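4. House rules for wrist views in simulation

4.1 Why we wrote them down

When I joined the Prusbridge group we had no rules for simulated wrist views at all. We had habits, which is a different thing, and everybody's were slightly different. Niilo Ruotsalainen set up his scenes one way, Sem Van Loon set up his another way, and I copied whichever of them was sitting nearer. You can get away with that for a good while. Then you try to pool the runs, and you find that two people have meant quite different things by "gripper in view".

So in February we sat down with 803 episodes from the Skorcombe task set and tried to agree what a usable wrist view has to contain. I'd expected an afternoon of it. We were still arguing when the building lights went off at seven, and the list in this section is what came out of that and a few calmer meetings afterwards. It borrows the layout of the Bergeron lab checklist (numbered rule, short reason, who signs it off) but the contents are our own.

The first thing we settled was that the rules should be about the picture a policy gets to see, and should leave the scene file alone. A scene file can be perfectly tidy and still give you a view where the arm hides half the table. We all knew this, I think, but our old notes kept drifting back to mount offsets and lens settings, and those are no help to the person who has to decide whether an episode goes in or stays out.

The second thing took longer. How much of a view may the robot itself take up? Sem wanted a hard limit. Niilo didn't want one at all, on the grounds that the body of the robot is at least a steady landmark. I was somewhere in between and changed my mind twice. Figure 7 is the view we kept going back to, with the white bracket plate and the arm link above it taking up the middle, a black finger on either side, and only part of a red object showing at the far right edge.
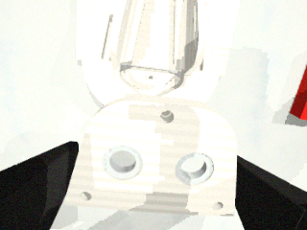
Figure 7. Simulated wrist view used when drafting Rules 3 to 5. The pale background carries no markings.

4.2 The rules as they stand

Rule 1. Every episode names the view it was recorded from, in words a newcomer would understand. "Cam B" is no good to anyone at Drukedville, where they number things the other way round.

Rule 2. The view is checked at the start of the episode and again at the end. A single check was our old practice and I'd like it gone for good.

Rule 3. Both fingers should be visible when the gripper is open. Figure 7 passes this one easily.

Rule 4. If the task object is only partly visible, the episode is tagged "partial" by hand. We did try an automatic tag, using the share of object pixels inside the image, and it disagreed with us on 29 of the first 100 episodes we went through. Most of those were objects sitting right on the border. I still think the automatic version could be made to work, but I wouldn't trust it yet.

Rule 5. White robot parts against a pale table get a contrast check. This is the rule I pushed for, so I'm biased! My worry is that soft, blotchy shading in a background can swallow the outline of a housing, and then anyone labelling by eye starts guessing where the arm stops. Whoever does the check writes down a yes or a no, with no scores out of ten.

Rule 6. No episode is deleted for failing a rule. It's tagged and kept, and the tag says which rule and who decided.

4.3 What they cost us

Going through an episode by these rules takes around 20 seconds once you've got your eye in, and rather longer before that. Rule 4 eats most of the time. Sem would still like his hard limit on robot area, and we've left a gap in the numbering after Rule 6 in case he talks us round. The Drukedville team have asked for Rule 2 to be optional on short episodes – we said no, for now, and will look at it again once they've sent us their own tags.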